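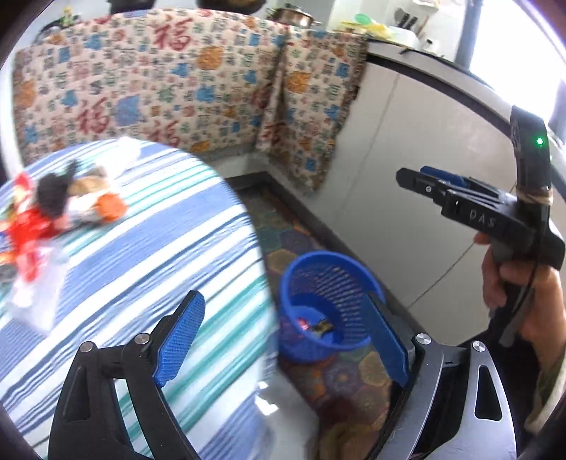
Last modified: 19 Jan 2001

3.2 Where food stays between the shop and the cupboard

The diary forms gave us good information on what the households bought, but they said very little on where the food was kept during the first hours at home. For this reason we added a second visit in November, and the interviewer asked each household to talk through the last shopping trip from the door of the home until the last item was put away. In total, 1,227 items were recorded in this way. An item means one package as sold, so a bag with several apples is one item.

We expected that most packages would go directly to the cupboard or the refrigerator. This was true for milk, meat and frozen food in almost all homes. For dry food the picture is different. Many households described a middle place, where packages wait until somebody needs them or until the table is needed for a meal. In the Rilberg homes this place was usually the kitchen table (Figure 2), and in the Edus homes it was more often a shelf or a chair near the entrance.

Figure 2. Packaged items on a kitchen table with a striped tablecloth.

The middle place has importance for our question, which is how people remember what they have at home. Kapoor, in her earlier work on the same district, suggested that people remember best the food which they handle often. Our interviews support this only partly. Items left on the table were remembered well when we asked for a list of the food in the home, but the same respondents often forgot that another package of the same kind was already in the cupboard. In 16 households this led to a second purchase within the period of the diary. The most common double purchases were rice, sugar, tea and biscuits.

We should also mention the difference between small and large households. In large households more than one person does the shopping, and the table works as a kind of message. One respondent told us that she leaves new packages in sight for one evening so that her sons will not buy them again. In small households we did not hear such explanations. There the respondents spoke mainly of being tired, or of the cupboard being too high.

The coding of the answers was done with the Hedo scheme, with one change. The original scheme has no code for food that is stored in an open place on purpose, and we did not want to put these cases together with food that was simply not yet stored. Verna Kapoor and the first author coded all the interviews separately and then discussed the cases where they disagreed. Most of the disagreements were on bread, which in many homes never has a fixed place.

A limitation is that we depend on what people told us. Some respondents may have described a kitchen more orderly than the one they live in. The interviewer did not open any cupboards, and we did not ask for permission to do so. The effect of this on the double purchases is discussed in Section 4.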